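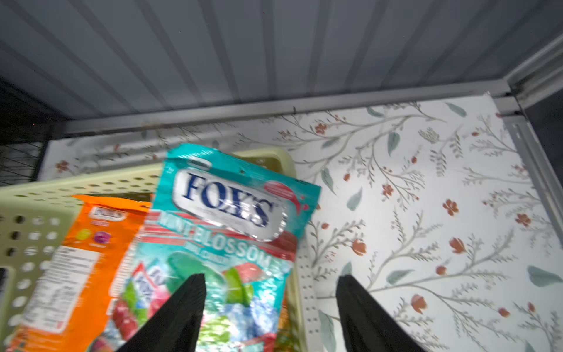

Fox's Mint Blossom and an orange bag from the same brand.

Sirkthorpe Lidded Candy Jar, Large
Reviewed by Mulugeta Assefa, September 2022

My grandmother kept hard candy in a cut-glass dish that had fused, over the decades, into a single candy. You could lift the whole lot out by one piece. I thought of her often while testing the Sirkthorpe, a jar that costs $30 and promises to keep your sweets "as fresh as the day you met them." I don't know who writes these boxes but I'd like to buy them lunch.

It's a heavy glass jar, nice to hold, with a glass lid and a clear rubber ring around the rim. Sirkthorpe says it holds 135 wrapped candies. I got nearly that many in before the lid began to ride up, and I was packing like a man late for a flight. If your candies are the long twisted kind, expect fewer.

The seal is very good. Possibly too good. When you pull the lid it gives up with a loud, wet pop that can be heard upstairs, through a closed door, by a person running a bath. If you live with anybody and you like a quiet mint at eleven at night, you should know this before you spend the money. My wife now says "enjoy" from the other room.

I kept it on the sideboard from February on, and that took in one properly sticky summer. Nothing clumped. The butterscotch stayed separate from the wrappers, which has never happened in this house. I did make the mistake of mixing mints and fruit drops in one jar, and after a week everything was mint. The strawberry ones tasted like brushing your teeth at a picnic. Buy 2 jars or pick a side.

The mouth is wide enough for my hand going in. Coming out with a fistful is another matter, and I suppose that's a feature.

Cleaning: the ring comes off easily and goes back on with some swearing. The jar went through the dishwasher fine. The lid has a hollow knob that fills with water and then pours it down your sleeve when you put it away.

I also tried the Derkuddale, which is cheaper and plastic and has a flip-top that snapped off in our third week. The Tamiru tin is prettier than either, and quiet, but you can't see what's in it, so you have to open it to check, and once it's open you're having one.

The Sirkthorpe gets four stars from me. It would be five with a softer lid. Kaltivside, the kitchen shop on our main street, sells the spare rings in packs of 3, and they'll order you a replacement lid if you drop yours. Ask at the counter, they aren't on display.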